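# The Pelska No. 4 Hand-Crank Coffee Mill

Sold by Athumani Kitchen & Counter. In stock, mostly.

The Pelska is a box mill. You put beans in the top, you turn the handle, and ground coffee falls into a drawer at the bottom. If that already sounds like too much work before breakfast, we also carry an electric model, and we won't think less of you where you can hear it.

We've sold the No. 4 longer than anything else in the shop. The company that makes it dates its first mill to 1887, and the current one differs from the old ones in two ways that matter: the burrs are better and the drawer no longer falls out when you carry it across the room. Everything else is pretty much as your great-grandmother would have left it, including the knob, which is slightly too small for everyone.

## What you get

- The mill, assembled, with a beech body and a steel crank
- A drawer that holds 40 grams of ground coffee (the catalog says more, and the catalog is an optimist)
- A small brush with stiff bristles
- A spare wing nut, taped to the underside, where you will forget it
- A folded sheet of instructions in several languages, all of them brief

The crank arm comes off for shipping. It goes back on square hole over square post, then the washer, then the wing nut. If the washer is left over when you're finished, take it all off again.

## How it grinds

The burrs are cast steel, conical, and made for Pelska by Vurkico, whose burrs turn up in a lot of mills costing a good deal more. They cut well from a medium-fine up through the coarse stuff you'd use in a press pot. They'll go finer than that, but your arm will want to talk to you about it. For espresso, buy something else. We say this on the phone every week and people still buy the No. 4 for espresso, and then they call us again.

Grind size is set by a notched ring under the crank. Clockwise is finer. There are no numbers on the ring, only notches, so once you find a setting you like, put a pencil mark on it. We've seen nail polish used too, and it looks better than you'd think.

A rough guide, counting from fully closed:

| Brew | Notches open |
|---|---|
| Moka pot | 4 |
| Paper filter | 6 |
| Drip machine | 7 |
| Press pot | 10 |
| Cold brew | 11 |

Your beans will disagree with this table. Dark roasts break up easily and can go a notch coarser. Very light roasts are like gravel, and you'll feel every one of them in your shoulder. 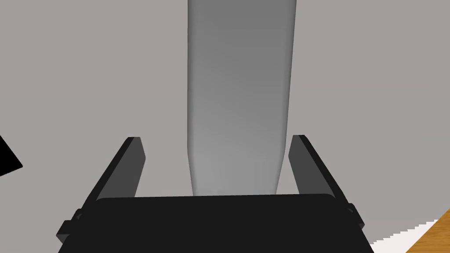
Sit down to use it. The old posters show a woman standing at a table, smiling, one hand on the mill and one on the crank, and she must have had forearms like a blacksmith. Put it between your knees on a folded dish towel, hold the body still with your legs, and turn at an easy pace. Enough for two cups takes a couple of minutes. Going faster doesn't help much. It just throws beans up out of the hopper, and those beans go under the stove and stay there.

The hopper is open at the top. Pelska makes a domed lid for it, sold separately, which keeps the beans in and makes the whole thing look like a small observatory. Whether that's worth the money depends on your stove.

## Cleaning

Brush it out every week or so. Take off the wing nut, the arm, and the notched ring, lift out the inner burr, and go over both burr surfaces with the brush. Tip the crumbs into the trash. Put it back together in reverse, with the flat side of the ring facing down.

Never wash the burrs. Never wash the body either. Beech swells, and a swollen Pelska has a drawer that will not open until the heating comes on in the fall. If a drawer has already stuck, leave the mill somewhere dry and be patient. Butter knives have been tried. We sell replacement drawers.

Please don't run rice through it. We know what the internet says. Raw rice is harder than coffee, it leaves starch behind in the teeth, and the dust works down into the lower bearing and squeaks. If the mill smells stale, grind a small handful of cheap beans on a coarse setting and throw the result away.

A drop of food-grade oil on the bearing once a year keeps the crank quiet. One drop. The coffee should not have a sheen.

## Pelska or Zuvden?

The other mill people ask about is the Zuvden, which is a tall steel cylinder you hold in one hand like a relay baton. It's a good mill. It grinds finer, it travels well, and it can go in a suitcase without anyone worrying about its corners. It also has no drawer, so the ground coffee lands in a screw-on cup, and the cup's threads collect grounds the way a car seat collects crackers.

Buy the Zuvden if you camp, commute, or make espresso by hand. Buy the Pelska if your coffee gets made in one kitchen by someone sitting down. If you have sore wrists, the Pelska is kinder, as the long crank gives you more to lean on. If you have a cat, the Pelska takes up the exact amount of shelf the cat was using.

They cost nearly the same, and we make nearly the same on each, so you can trust us here as far as you'd trust any shop.

## Small faults we already know about

The knob turns on its pin and sometimes works loose. A quarter turn of a flathead screwdriver fixes it. The varnish on the front edge of the drawer wears through after a year or two of thumbs. The felt pads on the base come unglued in hot kitchens, and every July we mail out a stack of new ones. They're free, just ask.

There was also a bad batch. If your mill has a serial number ending in 933, the crank post was cut a hair too narrow and the arm will wobble no matter how hard you tighten the nut. Pelska will replace the post. You send us the mill, we send it on, and it comes back in about three weeks, by which time you'll have bought the electric one.

## What customers have said

We print these as they come in, minus the swearing.

> Grinds evenly, looks good on the counter, and my teenager has been asked to do it and now gets up later. Four stars for the mill.
> — Halima Muli

> I bought one secondhand and then a new one from you to compare. The new burrs are sharper. The old drawer was nicer, with proper joints at the corners. Why did they change it?
> — Eftychia Manolakis

They changed it because the old one fell out, Eftychia, but we agree about the joints.

One more thing, on noise, as it comes up a lot. The No. 4 is quieter than any electric mill but it isn't silent. It makes a low crunching, like someone walking on gravel in another room. Most people can sleep through it behind a closed door. It gets louder as the hopper empties, and when the last bean goes through, the handle suddenly spins free and you'll know you're finished. First-time owners tend to hit themselves in the knee at this point.

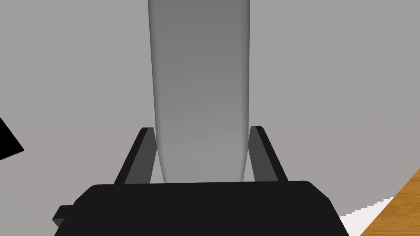

Kerubo Mfaume wrote to say that we've got the noise part wrong. It depends on the table, apparently: on a hollow kitchen table the mill booms like a drum and woke the baby twice, and on the lap it was fine. The same letter asked us to mention that the drawer, pulled out too fast, will empty itself onto whatever you're wearing.

Consider both mentioned. We'd add that a thick cork mat helps if you insist on the table.

## Parts and repairs

All of these fit any No. 4 with the notched ring. Older mills with a threaded ring need different parts, so send us a note first and tell us what you have.

- Burr set, inner and outer, matched (don't mix old with new)
- Drawer, unvarnished or varnished
- Crank arm with knob
- Knob alone
- Notched ring
- Domed lid
- Washer and wing nut, sold as a pair, because the one you lost is never the one you think

Burrs last for years in a normal household. The sign that they're going is dust: more and more fine powder mixed in with the grounds, and a press pot that turns muddy at the bottom. A stiff crank usually means something else, most often a bean fragment stuck under the ring. Open it up and look before you order anything.

Yamuna Gowda handles repairs on our end and would like it known that mills should be emptied before they're mailed. Wrap the crank separately. Don't use coffee beans as packing material. It has happened, and the box smelled wonderful, and it took an hour to get them all out.

## Ordering and returns

Ships within two working days, in a carton that's much too big. Color choices are natural beech, dark stain, and a green that looks gray online and is very much green in person. The green is not returnable on the grounds of being green.

Other returns are fine within 40 days, even if you've used it. Brush it out first. Gift wrapping is brown paper and string, done by whoever is nearest the counter, with varying results.

Page last checked April 9, 2021. The dark stain is back in stock. The domed lid is on order and we've stopped guessing when it will arrive.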